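Review: Dukesen Vidar 1000 portable power bank

I bought the Vidar in February with one job in mind, a four-night hike along the coast with no powered campsites, and I've ended up using it nearly every day since. I'm on my third power bank in five years. The first swelled up in a hot car, the second went missing on a train, so I wasn't in a hurry to spend much on another. My sister-in-law Lizeth Cuervo talked me into this one, and I owe her a pie.

First impressions

It's smaller than I was expecting! It fits in the hip pocket of my pack with room left over for a muesli bar, and the corners are rounded enough that it doesn't dig in. Mine is the dark green, which I love and which is also very easy to leave behind on a mossy log (ask me how I know). The case has a slightly rubbery finish that grips well with cold hands, although it does collect lint and biscuit crumbs like you wouldn't believe.

The 1000 in the name is a bit of a mystery. It isn't the capacity, and the booklet says it's good for up to 2000 charges, so it isn't that either. Maybe someone at Dukesen just liked the sound of it.

On the scales it came to 913 grams with the cable and the little drawstring bag. That's heavy if you count every gram, and my hiking mate Rizwan Patwary had plenty to say about it on the first climb. He had less to say by the third night when he wanted to borrow it.

Charging phones

This is where it shines. My phone is an older model with a tired battery, and over the whole hike I topped it up every evening, charged Rizwan's twice, kept both head torches going and came home with two of the four lights still showing. I was thrilled with that. I use my phone for maps and far too many photos of birds, so it works hard.

You plug in and it starts straight away, no button to hold down. I've had banks that went to sleep halfway through the night and left me with a flat phone at breakfast, and this one hasn't done it once.

The cable that comes in the box is short, about the length of my hand. Fine in a tent pocket, annoying in a cafe. I swapped it for a longer one from Restrepo and haven't looked back.

Charging small things

Plenty of power banks are fussy with small gadgets. They sense hardly any power going out, decide there's nothing plugged in and switch off. The Vidar has a low-power setting for this: press the side button twice and the light goes from white to orange. I've used it for a bike light, my watch and my earbuds, and all of them filled up without a hitch. It took me a while to find out about it, as it's on the very last page of the booklet in tiny print.

An earbud case holds so little compared with a phone that you can top one up again and again without the lights on the bank shifting at all. I charge mine on Wednesday night before my long bus day and that does me. 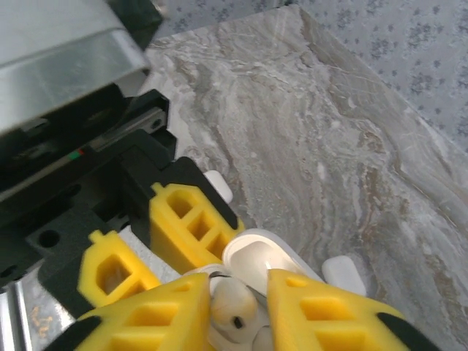 Filling it back up

Slow, I'm afraid. From empty it needs a full night, and on an old wall plug it was still going when I'd finished breakfast. With a newer, faster plug it's a good deal better. There's no plug in the box, so allow for that if all yours are ancient.

It gets warm while it fills, a bit like a mug that's been sitting for a while, but never so hot that I worried. I keep it on the kitchen tiles all the same.

Compared with the Gullow

Lizeth has both, so I borrowed her Gullow for a weekend. It's lighter and it was $50 cheaper at our local camping shop, and if you only want a spare charge for a day in town I'd happily point you to it. It has just the one port, though, and it wouldn't stay on for my watch. For camping I'd pay the extra for the Vidar every time.

Little gripes

The lights are too bright in a dark tent. I put a strip of tape over mine. The drawstring bag started fraying after a month, and I'd love a loop on the case so I could clip it to something.

Would I buy it again?

Yes, in a heartbeat. I've already ordered one for Dad, in the bright orange this time so he can find it in the boat.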